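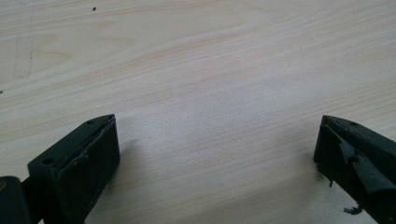
Trinity Begay would like to see finger pads priced on the first page of a quote, beside the tool itself, and has asked equipment suppliers why they are so often left to a parts list that arrives after the budget is closed. Her written comments went to Covetti during a review of its quoting terms last September. The revised terms are now in force.

COVETTI TO QUOTE GRIPPER WEAR PARTS AS SEPARATE BUDGET LINES

January 10, 2021 -- Covetti, a supplier of hand-held gripper tools and matching robot end-of-arm parts, has changed the format of its equipment quotes. Every quote for a two-finger gripper will now list the tool body, the finger blocks, the inner-face pads and the mounting hardware as separate lines, each with its own part number, unit price and lead time.

The change applies to new orders and to renewals of existing service agreements. Prices for tool bodies are not affected.

Background

Buyers have tended to treat a gripper as a single capital item. In use, its parts age at different rates. The body and finger blocks are long-life parts. The pad bonded to the inner face of each finger takes most of the contact load and is the part most likely to scuff, lift at the edge or tear. The two pads on one tool do not always wear evenly, and one side may need attention well before the other.

Where pads are not budgeted, sites often put off replacing them until the next purchasing cycle. Covetti recommends that pads be charged to an operating account and that tool bodies remain in the capital plan.

The Sakmont planning sheet

Each quote will come with a copy of Sakmont, a planning sheet that Covetti previously used only in its own service department. The buyer enters the number of tools, the hours of use per week, the type of surface handled and the freight zone. The sheet returns a pad and finger-block budget for three years, broken out by quarter.

Sakmont uses the following planning rules:

Pads are ordered in matched pairs from the same batch, and both sides are changed together.
Finger blocks are held as spares at a lower level than pads and are reordered when a spare is drawn.
Adhesive is listed by expiry date and is not stocked beyond one quarter's use.
Labour for pad changes is entered at the site's own rate. Covetti does not supply a default value.

The sheet does not forecast failure of individual parts. Sites with mixed work, or with rough or abrasive stock, are advised to enter each station separately.

"A buyer can approve a pad budget in the same meeting as the tools, using the same document," said Erhan Sönmez, product planning manager at Covetti. "The sheet is plain on purpose. If the hours entered are wrong, the budget will be wrong as well -- so we ask sites to log hours for two weeks before they fill it in."

First order under the new terms

Bruvton, a maker of tabletops and shelving, has placed the first order under the revised format. It covers 88 hand-held gripper tools for manual demonstration and handling work at its benches, together with 19 robot-mounted units that accept the same finger blocks and pads. Use of a common pad across both types allows Bruvton to hold one stock of wear parts.

Delivery will be made in two lots. Pads and spare finger blocks ship with the first lot, so that replacement stock is on the shelf before the tools enter service. Bruvton will inspect inner faces at shift change and record any lifted edge, crack or loose material against the tool number.

Service and stock

Wear parts will be held at the Tran depot, which also handles returns. Fingers sent in for re-padding are stripped, cleaned and bonded at the depot, then returned as a pair. Sites that prefer to do this work themselves may buy pads and adhesive under the same part numbers. Loose pad fragments should be cleared from the work surface before a tool is used again.

Customers with open quotes in the earlier format may ask for a reissue at no charge. Part numbers on existing orders remain valid.

Media and purchasing inquiries

Erhan Sönmez
Product Planning, Covetti

Copies of the Sakmont planning sheet and the revised terms of quote are available on request from the Covetti sales office.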